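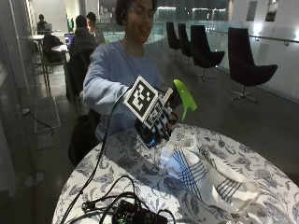
Keeping a demonstration glove in working order takes up more of the day at Mornden than recording with it does. The robotics outfit teaches household chores to a two-armed machine by having people do the chores first, with a tracked glove on one hand. In its upstairs lounge, a round table with a flowered cloth serves as the recording cell. The glove carries two square black-and-white markers, the larger one tilted above the back of the hand, and a cable runs from it down over the wearer's sweatshirt and off the side of the table. The job is wiping down, so the hand is closed on the green head of a spray bottle, with a striped cloth bunched on the table underneath.

The markers are how a camera works out where the hand is. Each one has a printed code, and the software knows its size and where it is mounted. If a bracket gets knocked, the recording still looks fine on screen, but the hand in the data sits slightly off from the real one. A robot trained on it will close its fingers beside the bottle.

For that reason every session starts with a check. The wearer puts on the glove, tightens the wrist strap and holds still over a printed target taped to the table. The software compares the two markers against each other. If they disagree by more than 3 millimeters, the glove comes off and the bracket screws are reset. The target is then peeled up and put away.

Cables are the next thing to go. The Mornden crew used to route them straight off the wrist, and the connectors wore out from the tugging. Now there is slack at the elbow, and the line goes over the table edge to one side. A replacement takes a few minutes – longer if the spare has already been used and not reordered.

The brackets come from Tirnetti, a small machine shop in Zesotcombe. The first version was printed plastic and bent in a warm room. The current one is stiffer and has held its setting since March.

Wiping is one of three chores in the set, which is named Rungrueang after the street where the first sessions took place. It stands at 1,078 recordings. Another 216 were thrown out, most of them made on a single afternoon with a loose screw under the large marker. The morning check had been skipped that day. It is now the first line on the session sheet, and the software will not start recording until the box is filled in.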